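Foro Nurkum › Automatización › Visitas y demos
Tema: Demo de pinzas manuales de Arkance, ¿alguien más fue?

paochu_shih
Vuelvo de la demo de septiembre. Escribo rápido que estoy en el tren. Nada de nave industrial — un cuarto, suelo de baldosa brillante, juguetes por medio. Coger, cerrar, soltar. Cola de 2 horas para probar, eso sí. 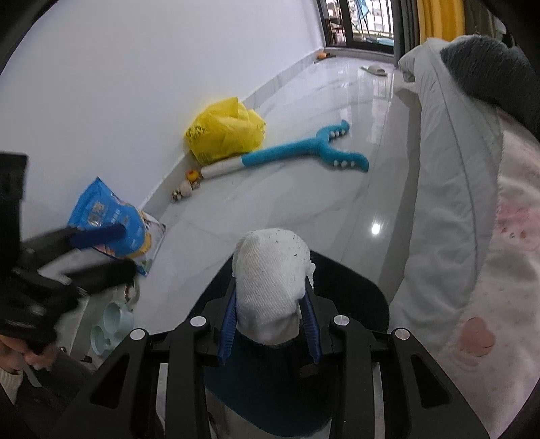 Pinza con la tela blanca entre los dedos azules. A la izquierda, la segunda.

vutdale70
¿Y eso es robótica? Una pinza que llevas en la mano. El brazo lo pones tú...

nsedgwick
Vutdale, los datos salen de ahí. Yo también fui, Natalie, la de las preguntas pesadas. La tela es lo difícil, se deforma. Con piezas rígidas cualquiera.

vutdale70
Vale pero 430 euros la entrada con taller. Por agarrar ropa.

paochu_shih
425, no 430. Y con café jaja. Lo que mas me gustó fue el plástico, resbala y hay que medir la presion. Subo otra.

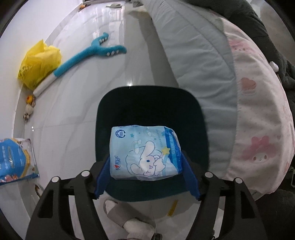 El pañal del conejito, en su envoltorio, entre las dos almohadillas.

ho_taller
Esas almohadillas se ven algo deshilachadas por el borde, no? ¿Dijeron cada cuánto se cambian?

nsedgwick
Pregunté y no me supieron decir. Mal ahí.

paochu_shih
A mí el chico de la entrada me dijo que a ojo. No me convenció tampoco.

vutdale70
Pues eso. Sigo prefiriendo ver un brazo fijo, con su célula y su vallado.

ho_taller
Cada cosa para lo suyo. Si repiten me apunto, avisad por aquí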